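Bukby Guest Floor, Washroom Inspection
Building: Jirnamska House, 2nd level
Checked: Thursday, 7:30 a.m.
Sheet 582

DOOR AND EXIT
Door opens fully and closes on its own. OK
Glass clean on both sides. Smears at hand height on the corridor side, wiped during check.
Emergency exit sign above door in place. OK
Floor clear to the door. OK

SINK AND COUNTER
Drain runs freely. OK
Hot tap reaches temperature within 30 seconds. OK
Sealant along back of counter. Lifting at the left corner, about a finger's width. Reported, order 740 with Caldeira.
Soap refilled. Half full, topped up.
Counter dried after cleaning. NO. Water standing behind the taps. Please dry it every round, including the back.

WALLS
White paint by the sink free of marks. OK after wiping.
Splash line checked for mold. None found.

CLEANING TOOLS
Round-head brush, white handle. Head still fluffy and keeps its shape. No loose fibers came off when pulled lightly by hand. Keep in use.
Brush goes head up between jobs. OK
Flat scrub brush. Bristles bent over on one side. Replace with the next Mevon delivery.
Cloths sorted by color. Two blue ones were in with the red. Moved, and the blue ones sent to the wash.
Spray bottles labeled. One label has faded, new one written.

STORES
Spare brush heads on shelf. One left. Reorder.
Gloves, medium. OK
Gloves, large. Last box open. Reorder.
Store cupboard locked at end of check. OK

COMMENTS
The sealant was on the last sheet too and the gap is no smaller. If Caldeira can't come before the end of September, tape over it so water stays out of the joint. The flat brush can stay on the floor edges until the new one arrives, but keep it off the sink.

Result: pass with repairs. Recheck counter and sealant next Thursday.

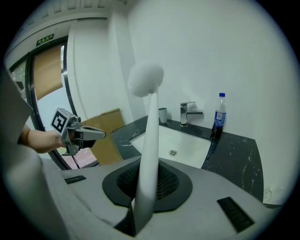 Round-head brush, head up, sink wall behind.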